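Walov Kitchen Notes
February, 7:40 a.m.
by Siliņa

1/ Every winter the grocery emails start up about blood oranges. "Peak season." "At their very best right now." I buy a bag every year and every year I wonder who is doing the tasting.

2/ The bag from Prirkel this week cost me $7. Two were dark red all through. The rest were plain orange with a pink smudge near the peel, and they tasted like regular oranges that had been told they were special.

3/ I've read that the color needs cold nights. Fine. Then tell me how cold the nights were. "Hand-selected" tells me a person has hands.

4/ Same goes for the recipes. I looked at a blood orange and fennel salad with 2,000 five-star ratings, and half the comments say they used navel oranges and skipped the fennel. So what did they rate?

5/ The salad is okay, by the way. Slice the fennel thinner than you think, salt it, leave it 23 minutes while you do something else. More lemon than the recipe says. Skip the honey.

6/ Marmalade is where I'd put the money if you insist. Sugar covers for a weak orange. I made a small batch with 500 grams of fruit and it set, though the red cooked down to a sort of brick color.

7/ The farm stand in Jinomville sells them loose and will cut one open if you ask. That's the whole trick. Ask. If they won't cut one, buy a grapefruit.
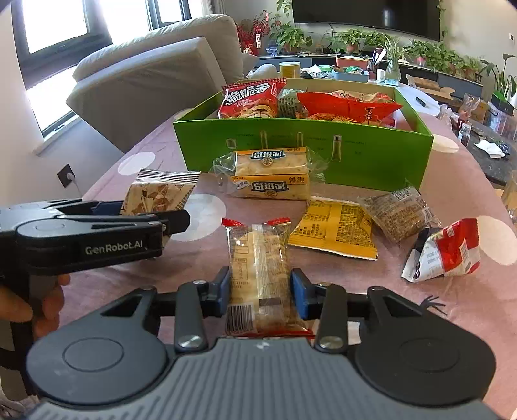
8/ Seasonal fruit gets away with a lot on trust. A bag of oranges can say anything it likes on the tag. Compare the snack aisle, where a pale, flaky pastry comes in a clear packet with red ends, and you can look straight at the thing before you pay. I don't need my oranges in plastic, but I'd like to see the inside of one.

9/ Rhubarb emails have started now. "Forced, tender, unbelievably pink." We'll see.

Comments

citruscrank: Mine were all pale too, same store. Went back and got a shrug.

dot_in_the_kitchen: 23 minutes??

pithandpeel: Try them again in a few weeks, the late ones are darker.

Recent
Is Winter Squash Worth the Peeling
Leeks, and the Sand in Them
Who Is Buying Early Strawberries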